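Ticket 495: Unable to link a second account to a Rotutard profile
Status: Resolved
Requester: Sheena Leckie, Dollilholm
Assigned to: Kamrul Siddiqui

The requester reported that the confirmation e-mail for the Dollilholm business account did not arrive after 4 attempts. The personal account on the same phone was working normally.

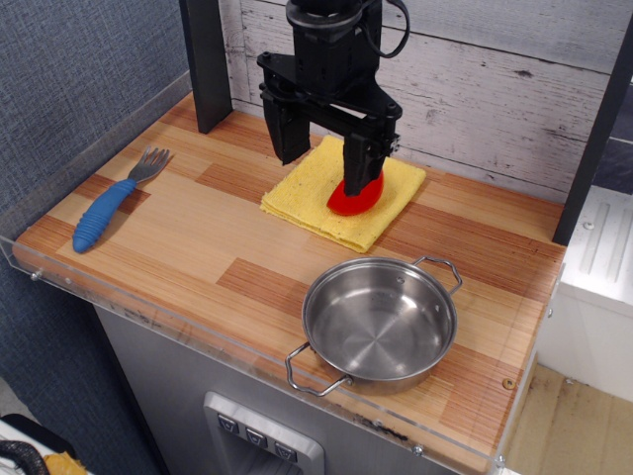
Tue 3 February, 10:12. The sign-up address was found to contain a typing error. The address was corrected and a new code was issued.

10:45. Code accepted. The profile photo was rejected at upload with error 33. The requester was asked to save the file as JPG and try again.

11:20. Upload completed. Ticket closed at the request of Ms. Leckie.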